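Escobar and Bresus meet tonight for the regional soccer title

Fans began lining up outside the Fikex Ground before lunch for the last game of the regional women's and men's double-header, with the men's final between Escobar and Bresus set to start at 7:30 p.m.

The two teams have met twice this season. Escobar won the first game 2-1 at home, and the return match in Bresus ended without a goal.

A win would give Escobar their first title in 11 years. Bresus have never won it, although they lost in the final two seasons ago after a penalty shootout that went to the eighth kick.

If the score is level after 90 minutes, the teams will play extra time. Penalties will follow if they are still tied.

Escobar coach Olga Daza said her team had trained as normal this week and that she had no new injuries to report. Captain Julián Arroyo missed the semifinal with a sore ankle but took part in the full session yesterday and is expected to start.

"He ran, he tackled, he complained about the drills," Daza said. "He is fine."

Arroyo has scored 15 goals this season, more than anyone else in the league. Five of them have been headers from corner kicks, and Bresus have worked on defending corners in each of their last three practices.

Bresus will be without left back Sebastián Riquelme, who was sent off late in the semifinal. Coach Ignacio Baptiste has not said who will take his place. The most likely choice is Leandro Valdebenito, who usually plays in midfield but filled in on the left for two games in the spring.

Baptiste said his players were not thinking about the last final. Only four of them were in the squad then.

"It is a different group," he said. "Most of them watched that game from the stands or at home."

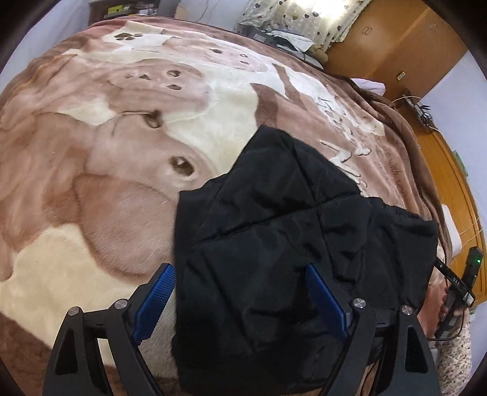
Fans with tickets should plan for a cold night. The temperature is expected to drop quickly once the sun goes down, and a wind from the river is forecast for the second half. The east stand has no roof and gets the worst of it. A quilted layer like the black one on the blanket is a sensible thing to put on over a team shirt, and the club shops at both ends of the ground will be selling hats and scarves until halftime. Umbrellas are not allowed in any of the seats.

Gates open at 5:45 p.m. Bresus fans should use the north entrance on Bomuva Street, and Escobar fans should use the south and east entrances. Bags larger than a small backpack will have to be left at the desk next to the ticket office, and the line there was long at the semifinal.

Parking at the ground is full. A free bus will run from the train station every 15 minutes until kickoff and again after the final whistle. Bomuva Street will be closed to cars from 4 p.m. until midnight.

Around 62 tickets were returned this morning and will go on sale at the south office at 5 p.m. They are all single seats in the east stand, and each person can buy one. Cash will not be accepted.

The women's final kicks off at 4:30 p.m. at the smaller field next door. Entry is free for anyone with a ticket to the men's game, but seats cannot be reserved. People who come for the first game will have to leave and enter the main ground through their own gate.

The men's winners will go on to the national cup in the fall, where they will be one of 37 teams in the opening round. The losing finalists also have a chance of a place, depending on results in the other regions, which finish next week.

The trophy will be presented on the field after the game. Escobar have planned a gathering in the town square tomorrow at noon if they win. Bresus said they would wait for the result before making any plans.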